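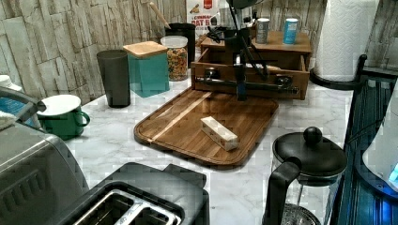 Kitchen Counter Tips for Robot Arm Tests
Updated 16 Apr 2025

These tips come out of the Virkstead counter study, which looked at how much the layout of an ordinary kitchen counter affects an arm trained from demonstrations. The training set was 2000 demonstrations. The test set was 500 trials on counters the policy had not seen. Most of what follows applies to any small lab working in a real kitchen.

Leave the clutter in

Our first counters were cleared down to the board and the object. Policies trained on them did well on the same bare counter and poorly once a jar or a mug came back. Keep the canisters, the toaster and the coffee things out during collection. Move them between sessions, but not between every trial, or resets take longer than the trials do.

Give the object a home

A cutting board with a raised rim makes a good work area. The rim limits how far a small block can slide when the fingers close badly, and the board's outline gives you something to line up against when you reset. Turn the board a little from one session to the next. With the board always square to the counter edge, the policy learned the board's position and paid less attention to the block.

Check the drawer before each run

1. Pull the drawer to the starting position for that trial and write it down. "Open" is too loose. We use a strip of Trumell tape on the underside, marked every 20 mm.

2. Look inside. Paper left in a drawer changes how it looks from above, so either keep it there for the whole session or take it out for the whole session.

3. Keep light items on top of the drawer unit away from the front edge.

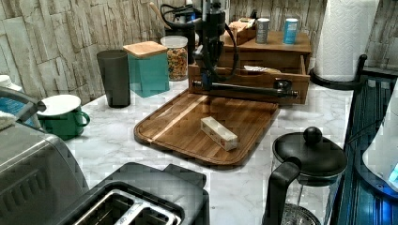
4. Run the empty motion once at low speed and watch the cables through the full reach.

Marble and stone

Veined marble is harder on depth sensing than plain laminate. Wipe it with a barely damp cloth and dry it fully, as streaks show up as false edges. A pale block on a medium-brown board separates cleanly. The same block straight on white marble was missed in 17 trials, nearly all of them under the overhead lights. Rough stone tile behind the counter gave us no trouble.

Glass

Put clear jars and the French press where the arm does not need to pass behind them. Filled jars are detected more reliably than empty ones.

What changed the result

Varying the board angle helped most. Varying the clutter came second. Swapping the Moodley gripper pads for softer Vedik ones made no difference we could measure, so we went back to the old pads in March. Wash pads with dish soap and let them air dry overnight.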